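Workshop Tips: Picking a Camera and Controller for Your Outdoor Rover

If you're building a little rover, do your camera tests outside on a gray day! I spent Friday swapping between two cameras and two controllers, and flat light makes comparing them so much easier.

Tape first, screws later. Brock Petrenko lent me his Dunne bracket and I held it on with cloth tape until I liked the angle. Tip the camera down until you just see the front corners of the body, which makes steering past posts a breeze.

Drive the same line with each controller. The Plindik is lovely at low speed, and the Asteck wakes up faster after a stop. Start both at 50 percent throttle.

Slow down at slab joints. They shake a loose mount like crazy, so retighten after every 100 yards or so.

Write the settings on the lid in grease pencil. I love this one (thanks, Pádraig Flanagan!) and I've quit losing my notes.

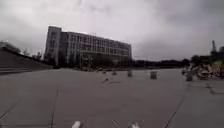
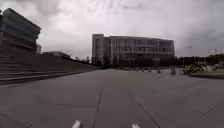

Rover's-eye views across the plaza, with the white front parts at the bottom of both.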